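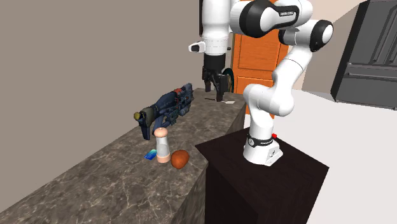

2021年6月7日

時間ないので走り書き。あとで直す。たぶん直さない。

朝、詩の締切が今日だと思い出す。歯みがき中。Tallbyの夏号、テーマは「家賃」。先週のうちに出したつもりでいた。下書きフォルダに入ったまま。件名だけ立派についてて本文が空。

とにかく書きかけのやつを引っぱり出す。大家の一人称で書く風刺詩。管理会社の重役が朗々と自慢していくやつ。七五調。前から一度やってみたかった、悪いほうに喋らせる形。怒ってる側が怒ってますと書くと、自分で読み返して三行で疲れる。威張ってる人間に威張らせておくと筆が勝手に進む。進みすぎるのが困りもので、朝の時点で24連あった。長い。誌面は見開きひとつ。入るわけない。

一応ここに冒頭だけ写しておく。

 わたくし三代続きまして
 壁と天井を貸す家業
 雨漏りすれば申します
 風情というのはこのことと

 鍵を替えれば鍵の代
 替えずにおいても安心料
 窓を開ければ眺望費
 閉めておいても換気料

二連目はまあまあ気に入ってる。「眺望費」は音がいい。一連目の最後が弱い。「このことと」で終わると落ちるというより転ぶ感じ。でも代わりが出ない。風呂で考える。

昼前にShaliniから電話。Shalini Tyagiは今回の編集当番で、声がもう急いでいる。「まだ?」「まだ」「何時?」「夕方」「何時の夕方?」それで六時ということになった。ついでに、会社名は出さないでね、と釘をさされた。三連目に思いっきりBaumgartと書いてあったのを見透かされたのか。見せてないのに。去年あの会社の更新料の件でみんなもめたので、詩を書けば全員が書くと思われてる。実際わたしも書いた。

で、名前を消すと困るのが音数。バウムガルトで六音、そこに「の」がついて七。ぴったりだったのに。「とある会社の」で七。味がない。「丘の会社の」にした。本社が丘の上だからNavivbridgeの人間には分かるし、よその人はただの丘だと思う。前より良くなった気がする、くやしい。

昼はパンの残り。バターなし。食べながら削る。

削る作業、いつも同じところで詰まる。言いたいことが書いてある連ほど下手。七連目から十連目まで、家賃の値上げの理屈を大家に説明させてるんだけど、説明になってる。新聞の切り抜きを七五に折りたたんだだけ。大家がこんなに正直に仕組みを喋るか?喋らない。本人はいい人のつもりでいるはず。クリスマスに店子へみかんを配るような人。みかんを配って翌月に通知を入れる。あ、それを書けばいい。と思って書いたのがこれ。

 冬にはみかんを配ります
 ひとり一個でございます
 二月に届く通知には
 みかんの皮など入れません

最後の行、意味が自分でもよく分からない。でも消せない。皮が値上げ分なのか、誠意なのか。Shaliniに聞かれたら「そういう詩です」と言う。二月というのは本当で、うちの通知もFebruary付だった。封筒が薄かったのを覚えてる。

理屈の連は全部落とした。四つ消したら急に息が通る。以外とあっさりしたもの。惜しいのは「利回り」と「日当たり」をかけたところ。どこかで使う、と手帳の後ろに書いたが、手帳の後ろにはそういうのが山ほどいる。使ったためしがない。

二時すぎ、Fraukeから返信。朝いちで送った版への感想。Frauke Teuberは長文を書かない人で、今日もたった二行だった。

「この大家、途中からあなたの声になってる。十二連目から先、大家は泣かないと思う」

うっ、となる。十二連目から先というのは、大家が夜中に空き部屋をひとりで歩いてしんみりする場面。いい場面だと思って書いた。書きながらちょっと泣いた。その泣いたのがいけないらしい。読み返すと、たしかに急に「寂しき床に月が差し」とか言ってて、誰だお前。さっきまで換気料を取ってた人が。

でもなあ。一瞬だけ人間に見えるところがほしい気持ちもある。最後まで悪人一色だと、読むほうは安心して笑って終わる。自分に関係ない遠くの悪い金持ち。そうじゃなくて隣にいる人、愛想もいい人、犬も飼ってる人にしたい。犬。犬を出すか。犬を出したら長くなる。出さない。

結局、月の連は消して、空き部屋を歩くところだけ残した。歩いて、何をするかというと、電気のスイッチを確かめる。つけっぱなしは許せない人。これなら泣かないし、ひとりでいることも分かる。Fraukeに送ったら「スイッチいい」とだけ来た。やった。これで今日の分の運は使った。

三時半、洗濯物が終わってたのを忘れて放置。しわ。あきらめてそのまま干す。

四時、題名。最初「大家は語る」。固い。「家主一代記」。浪曲か。「ご入居の皆さまへ」。これかな。通知の書き出しと同じだし、宛名がこっちを向く。ただ、Tallbyの春号に「ご近所の皆さまへ」というのがあった。かぶる。誰の詩だったか思いだせないけど、かぶるのは嫌。「ご契約の皆さまへ」にした。少し冷たくなって、そこはむしろよし。

最後の連が決まらない。候補は2つ。ひとつは大家が「それではまた来年」と手を振って去る。もうひとつは店子の側が一行だけ口をはさむ。「水が出ません」と。後のほうが好きだけど、ずっと大家の独り言で通したのに最後で破るのはずるいか。声に出して読んでみた。台所で。「水が出ません」のところで自分で笑ってしまったので、こっち。隣に聞こえたかもしれない。水道業者を呼ばれたらどうしよう。

 長々失礼いたしました
 ご質問なら手短に
 (水が出ません)
 ご清聴
 まことにありがとうございます

「ご清聴」で行を切ったのは音のため。括弧は迷った。朗読だと括弧は見えない。声を変えればいいのか。

五時五十分に送信。間に合った!と思ったら添付忘れ。送りなおし。題名も古いままだったのでもう一回。Shaliniから「三通来たけどどれ」。最後の。最後のです。

それからOndmontの朗読会の話。店の奥の部屋でやるのが今月末で、席はおよそ50。この前まで人を入れられなかったから、店の人が張りきってるとのこと。わたしの持ち時間は2分だそう。短くない?普通に読んだらこの詩は入らない。早口でやるか、前半を切るか。みかんは絶対残す。換気料も残す。じゃあどこを切る。一連目か。「三代続きまして」がないと誰が喋ってるか分からないのに。題を読むときに大家の声で読めばいいのかも。ネクタイする?父のがある。えんじの。やりすぎか。

夜、うどん。ねぎなし。冷蔵庫に何もない日。

うどん食べながら昔の戯れ歌の本をめくる。図書館のを延滞中、明日かえす。年貢だの米の値だのをからかってる歌、名前を書かずに塀に貼ってあったらしい。わたしのは名前が載る。載るのに会社名は消した。そこがずっとひっかかってる。Shaliniの言うことは分かる。雑誌が小さいから、手紙一枚来たら終わる。弁護士の封筒はたぶん薄くない。けど「丘の会社」なら平気で「Baumgart」だと駄目というのは、なんというか、相手のほうがこっちの行の長さを決めてるみたいで。七音だったのに。

これも詩になるかと思って書きはじめたけど、説明になったのでやめた。眠い。

あ、一連目の最後。風呂で出た。

 雨漏りすれば申します
 せせらぎ付きでございます

これだ。これなのに、もう送ってしまった。Shaliniに四通目を送るか。もう十一時。怒られる。

送った。

返事まだ。明日、図書館、ねぎ、あと洗剤も。ネクタイは父に聞いてから。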